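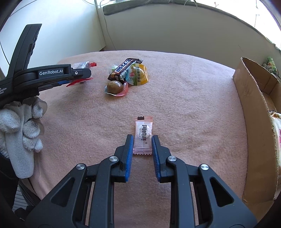
Everybody I know who collects manipulation data has a rulebook now. Ours is nine pages. I've read four of these documents in the past year, from four different groups, and I'm still waiting for the one that tells me how its author knows any of the rules matter.

Take gloves. The Garna guidelines say gloves on at all times while holding the gripper. Fine. Why? One draft says hygiene, a later one says grip, and the version we inherited says "consistency," a word I have learned to distrust in a standard. Consistent with what? If half the old episodes were recorded barehanded, a glove rule makes the set less uniform than it was before.

Or take the rule on object spacing. Plernex wants every item on the table separated from its neighbors at the start of an episode. I think that's a bad rule, and I've said so to anyone who'd listen. Snacks in a real kitchen drawer lie on top of each other. A bar with a packet overlapping one side of it is a harder thing to pick than a candy packet lying flat on open cloth, and you want both in there. Kourosh Bagheri disagrees with me and thinks the spacing rule keeps labeling sane. He may be right about the labeling. That's a different goal, though, and the document should say which one it's serving.

The rule I'd keep is the dull one about shiny packaging. Clear plastic, foil, anything vacuum packed with a highlight on it: log it by name, every time, and don't swap it out for something matte when the numbers look poor. I went back through 202 of our episodes and the notes said "snack" for nearly all of them. Snack! You can't learn anything from that afterward.

Then there's the quota. Somebody decided 1000 episodes per task was the standard and now it's in everyone's template – ours included, copied word for word, typo and all. I asked where the figure came from and got sent to the Phan checklist, which cites Idasa, which cites nothing. We had more than 400 on the box task when I stopped being able to tell the new ones from the old ones. Same approach, same closing of the jaws, same packets. I'd have traded the rest for a different tablecloth.

I did propose a change, for what it's worth. Each rule gets one line under it saying what went wrong before the rule existed. If there's no such line, the rule is marked as a guess and comes up for review in December. So far two rules have their line filled in. The glove one is still blank.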